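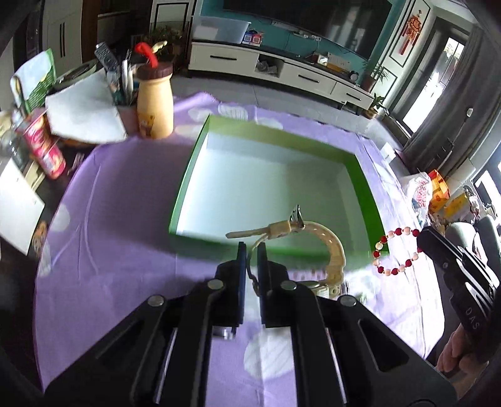

How long should you let a dough rest when you have no idea what the kitchen is going to do to it? Until it looks back at you, Bushra's grandmother used to say, and then fifteen minutes more.

Bushra Marwat had carried that answer with her all the way to Ustley, where she took the flat above the old Petkov bakery one September, and where the kitchen did terrible things to dough. It was a drafty, stubborn kitchen with a window that wouldn't shut, and for the first two weeks every loaf she made came out as flat as a slipper (a nice slipper, she told her mother on the phone, the kind you'd be glad of in winter).

Selma Stoyanova lived across the landing and could smell the trouble through the wall. She was a big, slow-talking woman who had worked forty years downstairs, back when there were still people lined up along the street before light, and she held out until the third week before she knocked.

"You're putting it by the window," she said, when she had been given tea and had looked everything over.

"That's where the sun is."

"The sun, yes. And the wind off the river, which doesn't care for bread." Selma picked up the bowl, towel and all, and carried it across the landing to her own airing cupboard, where she set it down between the pillowcases as gently as if it were somebody's baby. Then she cut 2 slices of plum cake, because you can't wait on an empty stomach, and told a very long story about a flour delivery that had gone to the wrong town.

The story had a goat in it, and a wedding, and quite a lot about her cousin's knees – and by the time she came to the end of it the tea was cold and Bushra had forgotten all about the dough.

"Well, go on," said Selma, nodding at the cupboard. "See if it's looking back."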